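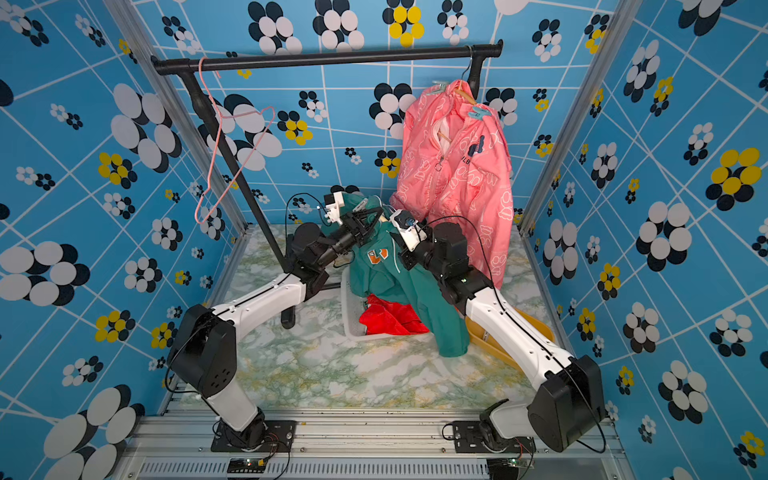 Stop Making People Prove It Every Year

I got the letter again in September. Same letter. Same window envelope, same line about "confirming your continued eligibility." I have had one leg since I was 16. It has not grown back. I am told the county needs to be sure.

So this is going to be short and a little cranky, I have a ride coming at 4.

The paratransit program in Cokville makes every rider recertify once a year. Every rider. Doesn't matter if you broke a hip last winter and might be off the service by spring, or if you were born blind. Same packet. 18 pages now. It was eleven when I started riding. You need a doctor's signature on three of them, and the doctor's office wants an appointment before they'll sign, and the appointment needs a ride, and the ride needs you to be certified. You see where this goes.

My neighbor Colin Heywood let his lapse last year. He didn't mean to. He has a brain injury and paperwork is the exact thing the injury took from him. Ask him about the Galbraith bus line in the seventies and he can give you every stop. Hand him a form with a box for "functional limitations (attach additional sheets)" and he puts it under the phone book and it's gone. He missed physical therapy for seven weeks. Then the packet came back because a date was in the wrong format. Two more weeks.

The county says it's about fraud. Fine. I went to the public meeting and asked how many people were taken off the rolls last year. 267. I asked how many of those were found to be not disabled. They did not have that broken out. I asked how many came back on after they reapplied. Not broken out either. Well, somebody should break it out! If most of those folks were back in a van by summer then all the county did was leave them stuck at home for a while and pay staff to do it.

And it costs money. The contract with Prorach, the outfit that processes the packets, is $695 per batch, plus whatever the staff hours come to. I don't know what a batch is. I asked that too.

I know the argument on the other side and I don't think its crazy. Vans are limited. Drivers are hard to find. If someone got better and keeps booking rides, that's a seat another rider doesn't get. I've been the other rider. I've sat in the lobby at Ustis Clinic until they turned off the lights in the gift shop. So yes, check on people whose condition might change. Ask the doctor one time — is this permanent, yes or no — and then believe the answer.

That's all I want. One box. Permanent. Check it, sign it, and after that send me a postcard every few years to see if I moved or died.

Other places do it this way and the vans still run.

What gets me more than the pages is the tone. Question 9: "Describe why you are unable to use the regular bus." Every year I have to sit at my kitchen table and write out the worst version of myself. Not the version that works part time and sings alto and does her own taxes. If I put her down I get a phone call. So I write the other one, the one who can't manage the curb, can't stand at the stop, can't carry a bag and crutches on ice. All true. Still takes me a day or two to shake it off. Friends of mine say the same, they just don't say it at meetings.

Somebody at the county told me, kindly, that I could "just copy last years answers." I do keep a copy. But if last year's answers are good enough to copy, why is anyone asking?

There's a comment period open on the new rules. The draft keeps the yearly packet and adds an online portal, which will be great for some and no use at all to Colin. You can send a letter, or call and have them take it down over the phone, they have to do that if you ask. Say you want a permanent category. Say it in one sentence if that's what you've got time for.

OK van's early for once. Going.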